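## 4. Results and Discussion: Where a Lid Stops Being a Lid

We now come to the part of the study we most enjoyed working on. Section 3 described how the recordings were made in Fostum and Nolance and how the 3,553 naming responses were transcribed. In this section we look at what people did with round kitchen things that cover, strain, hold, or do more than one of those jobs. These objects gave our speakers more trouble than anything else in the set, and the trouble is wonderfully informative.

### 4.1 Naming by job and naming by shape

Earlier work on household words tends to treat shape as the first thing a speaker goes to, with use coming in when shape leaves the matter open. Our data from plain vessels fit this picture well. Bowls were bowls in nearly every home, whether they held soup, keys, or a sleeping kitten (Household 12, transcript 2). Speakers answered fast, and family members rarely corrected one another.

Things change once an object has holes in it. As soon as water or steam can pass through the base or the cover, speakers begin to name by job, and they begin to argue. The following exchange between a grandmother and her adult grandson is typical. They are putting dishes away after lunch, and neither had been asked to name anything.

> G: Put the basket on the top shelf.
> S: Which basket?
> G: The one for the beans.
> S: That's a strainer.
> G: It's a strainer when it's in the sink.

We love this passage, and we found many like it. The grandmother is not confused about the object. She has two words for it and a rule for choosing between them, and the rule depends on where the thing is standing. The grandson has one word and applies it everywhere. When So-ying Kan went back through the Nolance recordings looking for this pattern, she found it running along age lines in most of the homes with three generations under one roof. Older speakers switched words with the task. Younger ones settled on a single name early and held on to it, even when a parent or grandparent had just used another.

It would be easy to read this as a loss of vocabulary. We don't think it is one. The younger speakers know the older words perfectly well, and will fetch the right object when asked for it by either name. What has changed is the rule for picking, and a rule of that kind can shift in a family without a single word dropping out.

### 4.2 The steamer problem

Steamers deserve a subsection of their own. In the Fostum homes the bamboo steamer was called a *basket*, a *steamer*, a *steam basket*, a *drawer*, a *floor* (said of one layer in a stack), and, by one very firm six-year-old, a *dumpling house*. We had planned to code all of these as a single category. Tianyou Xia talked us out of it, and he was right to do so.

His point was that the words line up with how much of the object the speaker has in mind. *Floor* and *drawer* only ever appeared when there was a stack, or when a stack had been mentioned a moment before. *Basket* was used for a single layer, most often with no cover. *Steamer* could mean a single layer or a stack, but it showed up most often when the speaker was talking about cooking that had yet to start. Here are three short examples from the same speaker, all from one evening:

> "Is the steamer clean?"
> "Give me another floor."
> "You can bring the basket to the table."

Each of these could be about the very same ring of bamboo. Taken together they follow the object through a meal: as a tool to get ready, as a level to fill, and as a dish to serve from. We had expected context to matter at the edges of our categories. Seeing it reach right into the middle of one was a thrill, and it changed how we coded everything after that point.

The cover raises a related question. Speakers who used *floor* for a layer tended to call the cover a *roof*, though the match was not perfect. One household said *floor* and *hat*. Another said *drawer* and *roof*, mixing two pictures of the stack with no sign of discomfort. We take this as a caution against reading too much system into what families say in passing (see also Section 5.3, where a similar mix comes up with rice pots).

### 4.3 Covers that let things through

Ordinary lids close. This is so obvious that our coding manual, in its first version, listed "closes the vessel" as the single test for the category. Then we reached the mesh covers. A mesh cover sits where a lid sits and comes off the way a lid comes off, but air goes straight through it. Is it a lid?

In 40 sessions we handed speakers a covered container and asked them to tell a partner, seated behind a screen, how to open it. The partner had an uncovered container and a choice of covers. Because the partner could not see what the speaker saw, the speaker had to pick a word that would do real work. The results split in a way that none of us had predicted. Speakers who had grown up drying food at home (orange peel, mushrooms, dates, small fish) said *screen*, *net*, or *gauze*. Speakers who had not said *lid*, and then, quite often, repaired it:

> "Take off the lid. Well, the, it's like a lid with a sieve in it. The see-through lid."

*See-through* is a lovely choice and a risky one. Three partners who heard it reached for a clear solid cover and left the mesh where it was. Speakers noticed at once from the sound of the wrong cover being picked up, and the second try nearly always brought in the edge of the object: *the one with the ring*, *the one with the colored edge*, *the hoop one*. Ya-wen Poon, who coded the repairs, kept a separate tally sheet for edge words after the first week, and it filled up quickly. A frequency threshold we had set at 1,000 words of running speech, meant to keep rare terms out of the main analysis, would have dropped almost all of these edge words, so we removed the threshold for this task only.

The order of mention is also worth a look. First tries almost always named the whole (*lid*, *cover*, *net*). Second tries named a part. Third tries, when they were needed, named a place: *on top*, *over the mouth*, *where the cap would go*. Sze-wing Chow has suggested that the three kinds of answer come from three different guesses about what the listener has failed to understand. On the first repair, the speaker supposes that the listener has the wrong sort of thing in mind. On the second, the speaker suspects that they are not even looking at the same region of the object. The Nolance recordings support this nicely, as place words there often came with a slowing down of speech and a drawn-out first syllable.

Figure 3 brings together the kinds of object discussed in 4.2 and 4.3. Parts run (a) to (d) from the top.
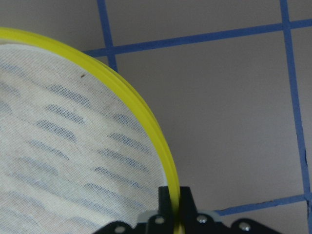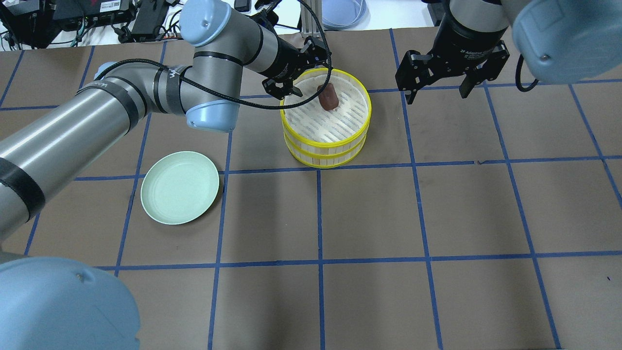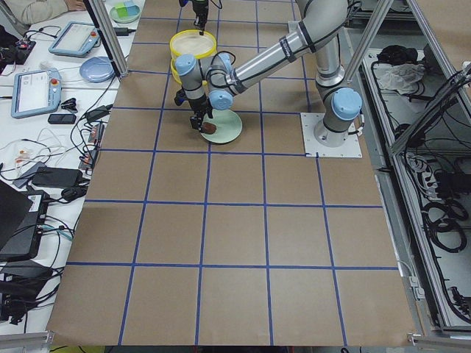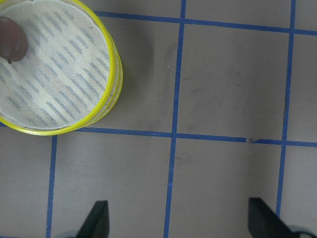

**Figure 3.** Four views, (a) to (d), from one place.

Edge words did more for listeners than any other kind of repair, and we think the reason lies in how a mesh cover looks to someone meeting it for the first time. The fabric is pale and partly lets the eye pass through, so it offers little to hold on to in speech. A rim gives the speaker a line, a color, and a shape all at once. In Figure 3d the bright yellow band is much easier to put into words than the white material stretched inside it, and the clear wall of the container would be harder still. A speaker who says *the yellow ring* has given a partner plenty to go on. There is a catch, though, and it delighted us when we spotted it. That same rim has a second yellow ring just below it along one side, so *the yellow ring* may leave a careful listener asking which one. Several of our pairs ran into exactly this kind of doubling with the covers in the task, and they solved it with *upper* and *lower*, or by going back to the word for the whole.

Things resting on a cover pull the naming in yet another direction. When a speaker had just placed a date or a mushroom on the mesh, the word *tray* appeared, sometimes from people who had said *lid* a minute before. No one in the study used *tray* for a mesh cover with nothing on it. This is the grandmother's rule from 4.1 again, now at work in younger speakers who had shown no trace of it with strainers. We had described them as holding to one name per object. With mesh covers they switch as freely as their elders, and we would dearly like to know why this one kind of object brings it out. One possibility is that strainers have a settled name learned in childhood, while the mesh cover is new enough that every name is still up for grabs. The December recordings, which include families who bought such covers for the first time that fall, let us test a small part of this idea, and we turn to them in Section 5.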